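Soncombe lab trains arm to pick blocks by color

A robot arm at the Brorach lab in Soncombe has learned to pick out a block of a named color after 100 demonstrations, the group reported in September. Earlier versions of the method needed 600.
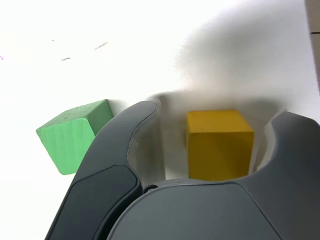 A yellow wooden cube between the open fingers of the gripper, with a green cube beside it.

The savings come from reusing the approach path across colors. The group plans to try 8 more object types next.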